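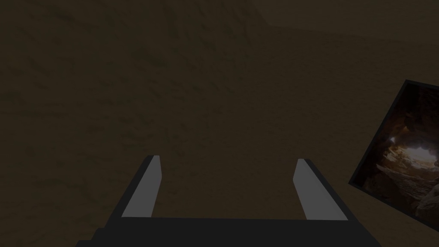
Open gripper, viewed from above and behind.

My year of being marked on my sleep

30/12/2022

The Stuveo band came off my wrist on Boxing Day and I haven't put it back on. It is in the kitchen drawer with the spare fuses. I've been meaning to write up the whole business, partly to answer the people who emailed after my June post and partly to stop myself buying another one in the January sales.

For anyone new, I bought the thing last winter after a bad run of waking in the small hours. A colleague at the Belton office swore by hers. The idea is simple enough. You wear a band in bed, it measures your pulse and how much you thrash about, and in the morning an app gives you a score out of a hundred and a coloured chart of light sleep, deep sleep and dreaming. There is also a paid tier, which I resisted, then had free for a trial period, then forgot to cancel. That's on me.

I'll be fair to it first. The bedtimes were probably right. If it said I turned in at half past eleven, I had, and seeing a row of those in black and white did make me go up a bit earlier in the spring. I could have got the same result from a pencil and the back of an envelope, but I know perfectly well that I wouldn't have bothered with the pencil.

After that my faith starts to thin out. Take the stages. The band cannot see inside my head. As far as I understand it, the way to find out what stage of sleep someone is in is to stick sensors to their scalp and have a trained person read the traces. A strap that reads your pulse is making a guess, and it may be a decent guess on average across a great many people, but I'm only one person and I was being told my deep sleep to the minute. When I asked the support desk how far out that minute might be, I got a friendly reply thanking me for being on a sleep journey. I asked again. I got an article on lavender.

Then there was the sofa. One Sunday I watched a very long film, wide awake, lying on my side, and the app logged a nap with dreaming in it. I know I was awake because I can tell you who did the murder. On another night I lay staring at the ceiling from two until gone four, keeping still so as not to disturb anyone, and was congratulated in the morning on a restful night. Score of 88! If it can't tell lying still from being asleep, I'd like to know what it's measuring for those of us whose whole trouble is lying still and not being asleep.

What bothered me more was what the number did to the day. I would wake up feeling all right, look at the phone, see a 61 and feel tired by the time the kettle boiled. I tested this in a very rough way in the autumn. For two weeks I wrote down how I felt before looking, then looked. The two had so little to do with each other that I might as well have drawn scores out of a hat. I don't claim that proves anything. It's one person and a notebook, and I was already in a mood about it. But the company's own evidence, as given on its website, is a survey of 900 customers, most of whom said they felt more aware of their sleep. Well, yes. I was more aware of my sleep as well. I was aware of it at three in the morning, wondering what it was doing to my average.
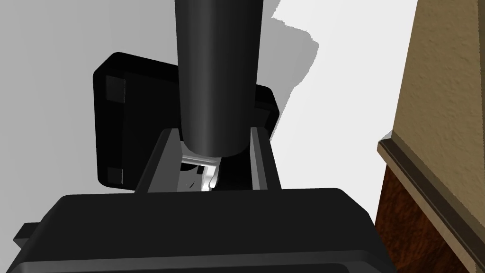 Vitória Henriques left a long comment under the June post which I said I'd come back to, and I've thought about it a good deal. She wrote that I was judging the band as if it were a doctor when it's closer to a set of bathroom scales: "The scales at home are wrong too, but they're wrong by the same amount every day, so you can still see which way you're heading. I found out that wine was wrecking my nights. I didn't need it to be exact for that." She also thought I was the sort of person who would argue with a barometer.

The second part I accept. The first is the best case anyone has put to me, and if the band really were wrong by the same amount each day I'd give in. My difficulty is that I don't think it is. The sofa and the ceiling were errors of quite different sizes. And in the autumn there was an update to the app, after which my deep sleep went up by a third overnight, with the same bed and the same me. Scales that do that after a software change don't show you which way you're heading. The wine I'll grant her, though I suspect most people who drink in the evening have a fair idea already.

Several of you asked if a dearer make would be any better. I borrowed a Skoryk ring from my cousin in Flotham over a long weekend and wore both. They disagreed about when I fell asleep on every one of the nights, once by the best part of an hour, and each was quite sure of itself. I have no way of knowing which was nearer. My cousin says hers is the good one. She would, at that price.

As for how I'm sleeping now, not brilliantly, thanks. I still wake up. I've moved the phone charger to the landing and I get up and read if I've been lying there long enough to be cross, which was the advice in a library book I had years ago and ignored. Whether it's helping I couldn't say after four nights, and I'm not going to keep a chart.

The paid tier finally let me cancel yesterday, after three screens asking if I was sure. I've since had an email to say my sleep misses me.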